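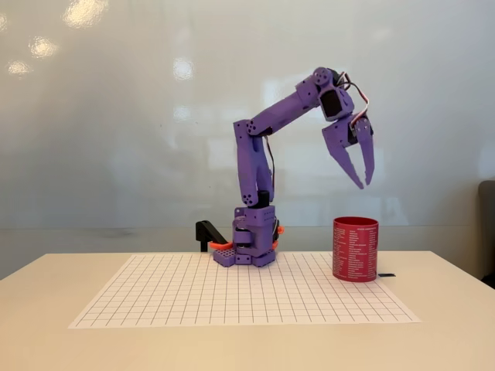
4.2 Laying the grid sheet and setting out containers

This section applies to the large Pokix grid sheet (order code 388) used on a flat table. For the small sheet, see the Gilchrist supplement.

Before you start

Wipe the table top with a barely damp cloth and let it dry. Crumbs and grit under the sheet show through as raised spots and will tip a narrow container.

Steps

1. Unroll the sheet with the printed side up. If it curls, roll it the other way and leave it for 2 minutes.

2. Place one long edge parallel to the far edge of the table. Adjust the near edge afterwards.

3. Smooth the sheet from the centre outwards with the flat of the hand. Do not use a ruler or scraper on the printed face.

4. Fix the corners with low-tack tape. Keep the tape clear of the grid lines — a covered line cannot be used for placing.

5. Choose a grid crossing as the reference point and write its position on the Brelomport record card.

6. Stand the container upright with its base on the sheet. For a cylindrical container, line up the base with the grid lines on two sides, viewed from directly above.

7. Check that the container does not rock. If it does, lift it off and repeat step 3.

Note: Containers up to 200 mm tall may be used. Anything taller should be placed at least 80 mm in from the edge of the table.

Note: A plain, strongly coloured container is easier to place than a clear one, as its outline stands out against white.

Caution: Do not slide a full container across the sheet. Lift it and set it down again. Sliding wears the print and can pull the tape away.

Caution: Glossy panels behind the table may throw glare on to the sheet. Move the lamp, leaving the sheet where it is.

Cleaning and storage are covered in 4.3. Replacement sheets are supplied by Fisness.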